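Teaching Tritero to tidy up – project report
Shamim Sandhu, with Hazem Hegazy

I figured the coding would be the hard part of this project. Ha! The hard part was my wrists. We recorded 60 demos with the hand-held grippers, one in each hand, and by demo 16 I was already dropping stuff and starting over. Hazem kept notes and told me to slow down – he was right, the slow runs came out much cleaner.
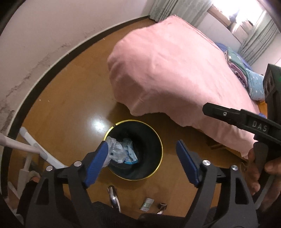

Trash was my favorite task because it's so easy to mess up. Paper balls are fine, but anything thin and floppy sticks to the fingers or drapes itself wherever it likes. A plastic bag hanging over the rim of the bin, with the blue pad right up against it, is a pretty typical moment for us. We ended up tossing 2 demos, and I'd like to redo those in a smaller room before we train again.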